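The Apology That Isn't One

Thursday, July 11, 2024

I have been collecting apologies lately, and most of them fall apart the second you read them twice. "I'm sorry you feel that way" is the famous one. It says sorry and then hands the whole problem back to you.
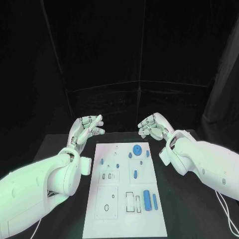

The newer kind is longer and a lot smoother. It has "accountability" in it, and "doing the work," and usually a line about growth. I got one of these last November from a person I'd known since we both worked at Clemell. It ran to 40 lines. I went through it with a pen looking for what she was sorry for, and found two sentences that came close. The rest was how hard the year had been on her.

Maybe it had been! I don't doubt it. But I was still out the money for the Prurness trip, and the message never got to the money.

My friend Charmaine Mnguni thinks I'm too tough on people. Her view is that a clumsy sorry is still a sorry, and that most of us were never taught how. I've heard that argument for years and I only half buy it. Grown adults manage to be very exact when somebody owes them something.

What would convince me? Say what you did. Say it in plain words, without "if" or "but." Then pay it back or fix it, if it can be fixed – and leave me alone for a while. I don't need to hear how much you've learned by Tuesday.

I did write back to her, by the way. It took me four drafts and I'm still not sure I should have sent it.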